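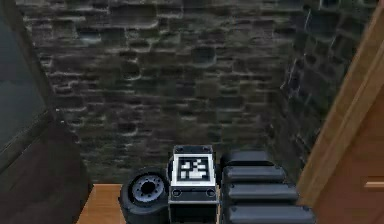

A product review is a short report from a person who says they bought something and used it. An online store collects these reports and shows them next to the product, usually with a score from one to five stars. The score at the top of the page is an average. To get it, a computer adds up all the stars and divides by the number of reviews. An average hides a lot. Think of a stone wall: from far away it is one dark gray surface, but close up some stones are long and flat, others are short and nearly square, and thin pale lines of mortar run between them. Reviews also have to be looked at one by one before you can tell what the whole is made of.

Print this page | E-mail this page

How an average can mislead

Suppose a jump rope called the Skimix has 18 reviews. Nine people gave it five stars and nine gave it one star. The average is three stars. A shopper who sees only the average may think the rope is medium good, but no reviewer said that. Half of them liked it very much and half did not like it at all.

Most stores show a bar chart under the average. The chart has one bar for each number of stars. If the bars are tall at both ends and short in the middle, buyers disagree. The written reviews may explain the difference. In the case of the rope, the low scores might come from tall people who found it too short.

Does the number of reviews matter?

Yes. One review can move a small average a long way. If a product has one review with five stars and then gets one review with one star, the average drops from five to three. If a product has 561 reviews, one more low score hardly changes the average at all.

A large number is still no promise of quality. A lunch box with 3000 reviews may simply be older than a lunch box with 157, or it may have been sold in more stores.

What is a verified purchase?

Some stores put a label on a review when their records show that the reviewer bought the product there. This is called a verified purchase. The label tells you about the sale. It does not tell you whether the person used the product for a year or for one afternoon — the date and the text may help with that.

A review without the label can be true as well. The writer may have received the product as a gift.

Try it yourself

Choose something you own, such as a backpack or a board game. Write down:

- how long you have had it
- what you use it for
- one thing that works well
- one thing that does not
- a score from one to five

Ask a friend to score the same kind of thing, then compare. If your scores differ, find out whether you wanted it to do the same job.

Written by Ebise Berhe. Checked by Ibsa Tufa.

Contact Drisero | Copyright Drisero | Back to top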